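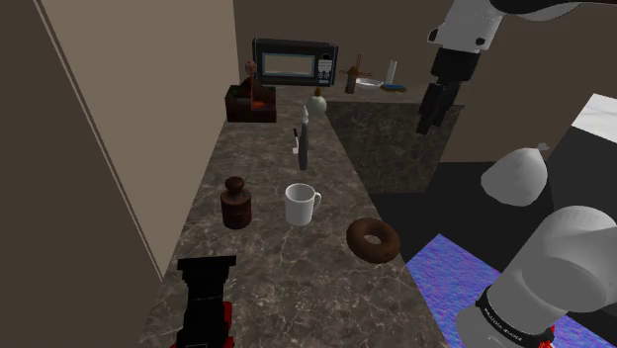

4. Preparing and Sealing a Natural Stone Worktop

The Brasten stone sealer is intended for marble, limestone and other porous natural stone fitted in domestic kitchens. It is to be applied after the worktop has been installed and the joints have cured, and again at the intervals given in section 6. Dark marble with pale veining, such as the brown worktop shown at the head of this section, should be tested at two points, one on the dark ground and one on a vein, as the two may take up the sealer at different rates. Where a microwave oven stands on the worktop against the back wall, it must be switched off at the socket and lifted clear before work begins. The sealer must not be applied up to the edge of an appliance left in position.

4.1 Before you start

Read the safety sheet supplied with the container. The sealer is supplied in bottles of 1000 ml. The product code for the standard finish is 3862 and is printed on the base of the carton. The enhancing finish, sold as Brasten Trandetti, darkens the stone permanently and is covered in a separate leaflet. Do not mix the two.

You will need:
- the sealer, at room temperature
- a stone cleaner free from acid and bleach
- three or more lint-free cloths
- a soft applicator pad
- low-tack masking tape
- nitrile gloves

CAUTION: Vinegar, lemon juice and limescale removers will etch marble. Marks left by these substances are damage to the stone itself and cannot be removed by sealing.

4.2 Testing the stone

1. Choose a clean, dry area which is not normally in view.
2. Place a teaspoonful of water on the surface and leave it for ten minutes.
3. Wipe the water away and inspect the stone in good light.
4. If the stone has darkened, it is absorbent and should be sealed. Allow it to dry fully before going further.
5. If the stone has not darkened, an earlier treatment may still be working. Do not apply a further coat. Repeat the test after three months.

Note: Polished stone absorbs less than honed stone. A polished worktop may need one coat only.

4.3 Cleaning and drying

1. Clear the worktop completely, including items kept at the far end and beneath wall units.
2. Wash the surface with the stone cleaner, diluted as directed on its label.
3. Rinse twice with clean water, changing the cloth between rinses.
4. Dry the surface with a fresh cloth.
5. Leave the worktop uncovered for 8 hours. In cold or damp kitchens, leave it overnight.
6. Mask the sink rim, the hob surround and any painted wall or timber that meets the stone.

Do not use a hot-air gun or hairdryer to shorten the drying time. Uneven heating can open the joints.

4.4 Applying the sealer

1. Open a window and put out any naked flame, including the pilot light of a gas appliance.
2. Put on the gloves.
3. Shake the bottle gently and pour a small amount on to the applicator pad. Do not pour directly on to the stone.
4. Work from the back of the worktop towards the front, in overlapping strips no wider than the pad.
5. Keep the surface evenly wet for five minutes. Add more sealer to any patch that dries early.
6. Remove all surplus with a clean cloth before it begins to dry. Change cloths when the first becomes tacky.
7. Where a second coat is needed, wait one hour and repeat steps 3 to 6.

CAUTION: Surplus sealer left on the surface will form a cloudy film. If this occurs, moisten a cloth with fresh sealer, rub the area until the film softens, and wipe dry at once.

WARNING: Lay used cloths flat out of doors to dry before disposal. Do not leave them folded or in a heap.

4.5 Returning the worktop to use

Light use may begin once the surface is dry to the touch. Keep water, oil and foodstuffs off the stone until the following day. Appliances may then be put back, provided their feet are clean. Lift them into place; do not slide them.

Knives should not be used directly on sealed stone. Use a chopping board. The sealer slows the absorption of liquids but does not protect against scratches or heat.

4.6 Related products

For engineered quartz, refer to the Prurnon surface guide. Quartz worktops must not be treated with this sealer. For joint repairs, use Szczepańska stone filler, order number 377, and allow it to harden fully before carrying out the test in 4.2.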